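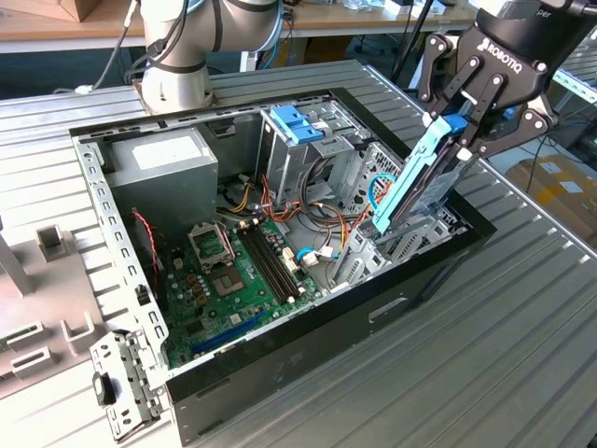 Home News Workshop Events Contact

Desktop refurbishing: what to check before you pass a case along

The spring batch of donated desktops is most of the way through the workshop, with 243 machines sorted so far. Abelardo Espinoza has asked that everyone strip and rebuild them in the same order, so that a half-finished case can be picked up by the next person without guesswork.

Lay the case on its side with the panel off and the board facing up. Take the memory out first and put it in the antistatic trays by the door. Processors go in the clamshell boxes. Once a processor is out, keep fingers, screwdrivers and cable ends away from the socket. Bent pins were the main reason boards were rejected in May, and most of those boards were otherwise fine.

Leave the power supply in place unless the fan is noisy or the label shows a model on the Nenum list. Pull the wires gently to one side instead of unplugging all of them. If a SATA cable has a loose or cracked connector, throw it out. We have plenty.

Drive caddies need more care than they have been getting. The plastic ones are meant to flex a little as they go into the metal cage, but they will snap if forced. Line up both sides, push until the caddy seats, and then give it a light tug. If it slides back out, try another caddy before you blame the cage. Spare caddies are in the Piker bins, sorted by color. Please don't mix them, even if two colors look like they fit the same cage.

Wiped drives of 1000 GB go back into machines for the Kutance order. Smaller ones go on the lower shelf for now. A drive without a wipe sticker does not go into a caddy at all.

Rimantas Venckus has updated the checklist, and the new version has a line for the board battery. Old copies can go in the recycling. Tape the finished sheet to the outside of the case, on the side that comes off, and write your initials where they can be read.

Questions about parts should go to Rimantas before 2 p.m., when he leaves for the Adomaitis pickup.

Share 795 views 2 comments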